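Breltik Planner 3: equipment notes

Doltov sells Breltik as a motion planner that "just drops in." We've had a license since February, and this page is for teams deciding whether to ask for a seat. My short answer is maybe.

What you get: a planner, a collision checker, a scene editor and a log viewer. It runs on Linux only. The grasp module, Horkutine, is a separate purchase, and the sales sheet doesn't make that clear. Without it you have to write your own approach poses by hand.

The kitchen scene ships with the base package, and most of our test runs were done in it.

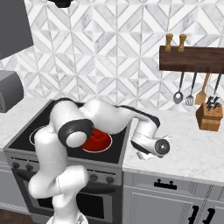
Arm, range and red pot in the kitchen scene. 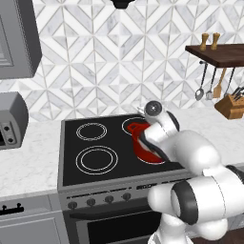 Planning is quick. Over 133 runs the median plan came back in 19 milliseconds on the Dunleavy workstation, and I have no complaint there. The trouble is what the planner counts as a success. It reports "goal reached" when the hand gets to its target pose, whether or not anything has been picked up – so the 51 clean runs on our first report meant very little. Kenji Tillman wrote a check that compares object height before and after, and our pass count dropped by nine.

Contact settings also need work. The default friction is generous enough to hide a bad grasp. Turn it down before you believe any result, and don't assume numbers from simulation will carry over to a real arm. Doltov says they do. We asked for the data on Monday and are still waiting.

Seats: floating license, one per running planner. The log viewer doesn't use one.

Support: email only. Replies have been polite and slow.

Ask Kenji for the height check script before you start.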